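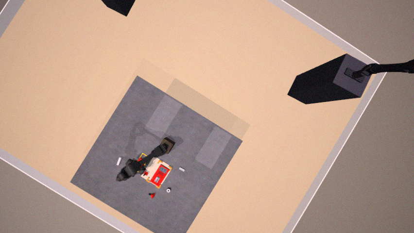 Simulated view, black robot arm on the dark gray mat.

Halerow coupe, show car build
Progress report to the Lavska Design Fund, period ending December
From: Nadine Majali, Avari
Cc: Marisol Benavides

Sorry for the short notes, writing between supplier calls. Full spend sheet goes separately.

Where we are

Exterior surface is frozen. Took longer than planned. The rear haunch went back to clay twice and the second time we also lost the line that runs off the door into the tail lamp, so Marisol recut it by hand and we scanned it again. Much better now. The light rolls over the wheel arch and dies out before the glass instead of snapping at the shut line, and that snap was the thing your reviewers didn't like in the spring.

Nose is lower by 14 mm. That was the fight of the autumn. Cooling wanted the opening bigger, design wanted no opening at all. Ended up with a thin slot under the hood edge and a second inlet hidden behind the lower lip. The slot stays dark in most light, so the front reads as one clean piece from standing height. From low down you do see the mesh. Fine with me, less fine with Marisol -- still open.

Wheelbase unchanged. Track is wider at the back only. We bought the donor chassis with the straight-six already in it, it runs, it leaks a little from the front seal. Quote for the seal is in the sheet.

Interior

Behind. I'll say it plainly. Seats were meant to be trimmed by now and we have bare shells. The trimmer in the original plan closed his order book and we moved the work to Carhuamaca, who are good but start every job with their own patterns. So we paid for patterns two times over. The overrun is inside contingency.

Dash is a single long beam in cast aluminum, gauges sunk into it. First casting had porosity near the steering column mount, scrapped. Second is at the machine shop. Three dials, one small screen behind a flap for the map and the reversing camera. No other screens. We had some pressure to add a passenger display and said no, it isn't that kind of car.

Door pulls are leather straps for now. Majority of people who sat in the buck grabbed the window ledge first, so the strap probaly moves forward and up. 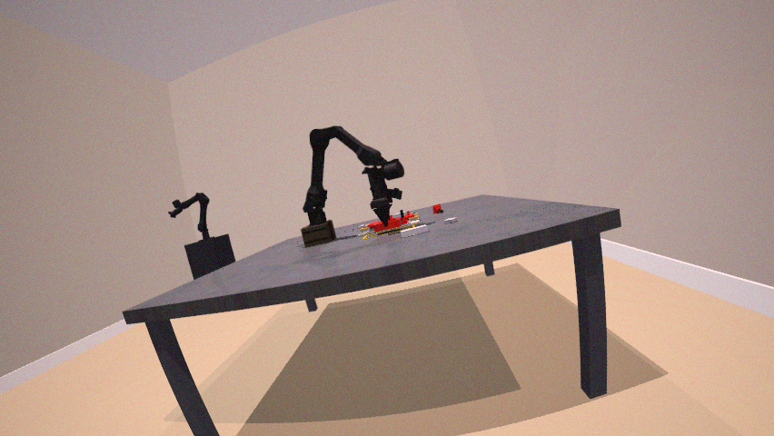

Glass is the long lead item. The windshield has a fast rake and a tight curve at the corners, and the first supplier dropped out after looking at the drawings. The one we have now will do it in laminated with the curve eased slightly at the base of the pillar. We checked it in the data and on the buck. You can't tell unless you know. Side glass is ordered, flat in one plane, cheap by comparison. Rear window is polycarbonate and will stay that way for the show car.

Paint

Settled on the dark green after all. The silver looked great on the small model and dead on a full size panel. Sprayed 17 panels in all, mostly greens, one brown that everyone liked at night and hated in the morning. The chosen one has a coarse flake that only wakes up in direct sun. Paint booth is booked for after the body is back from panel fit.

Hours and money

Clay and surfacing ran over by 121 hours. Nearly all of it is the haunch and the nose. Body tooling came in under, so the total is still within the agreed ceiling, but contingency is thinner than I would like with glass still to land. No request for extra funds at this point. We would like permission to move the unspent travel line into trim. Please confirm in writing, Marisol can't release the Carhuamaca deposit without it.

Risks

Glass, see above. If the first screen breaks in fitting there's no spare in the budget.
Casting number 2. If it fails too we machine the beam from solid -- heavier, and ugly money.
Lamps. The tail lamp lens is one piece across the full width and the mold maker is worried about warping in the middle. Test shot due soon. Fallback is a split lens with a seam behind the badge.
Wheels are late but only by a little, rolling on the donor set untill they arrive.

Next period

Panel fit on the body, doors first. Trim the driver seat and sit people in it before cutting leather for the other one. Lamp test. Glass in. Start the engine with the new exhaust fitted and find out if it's too loud for indoor halls, the stands have rules about that and we haven't read them all yet.

Also still need from you: the wording for the fund credit on the plinth, and whether the logo goes on the car or only next to it. We'd prefer next to it.

Visit is welcome any time after the doors are hung. Mornings are better, the shop is loud after lunch.

Nadine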